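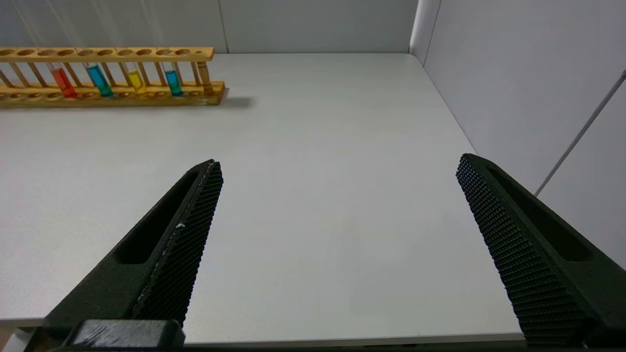
Suporte de madeira com tubos de líquidos coloridos sobre uma mesa branca.

Tempo de leitura: 2 minutos

17 de agosto de 2019

Defendo há anos que o suporte de tubos de ensaio das escolas deve ser de madeira. O argumento contrário é conhecido: a madeira mancha, incha e não vai à autoclave. Tudo isso é verdade num laboratório de análises. Numa sala onde se mistura água com corante alimentar, pesa pouco.

Em janeiro, a escola de Bradcombe trocou os suportes antigos por modelos de plástico da Vultetti. A encomenda ficou em 497 euros. Os novos são leves, e um suporte leve tomba quando alguém puxa um tubo com pressa. O de madeira tem base grossa e fica onde o pousam.

Há também a questão da cor. Vermelho, azul e amarelo distinguem-se bem junto da madeira clara. Com azul e turquesa no mesmo suporte, convém deixar lugares vazios entre os tubos e etiquetar cada um, coisa que quase nenhum manual recomenda.
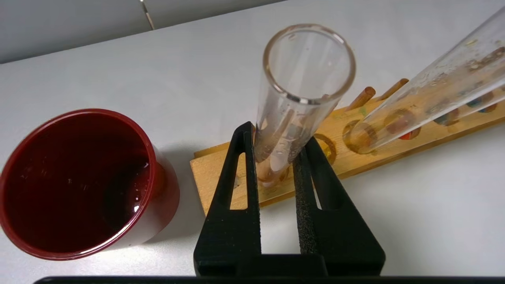 Tubo transparente na vertical, com gotas na parede interior.

A lavagem merece mais atenção do que o material. Gotas no vidro alteram uma diluição pequena, e um tubo guardado com água acaba por marcar a madeira. Escorrer de boca para baixo, em pinos, resolve as duas coisas. Um suporte assim tratado dura mais de quatro anos letivos.

Se Bradcombe voltar a comprar, que peça madeira e gaste a diferença em escovilhões.

Contacto | © 2019 Sivenum | Voltar ao topo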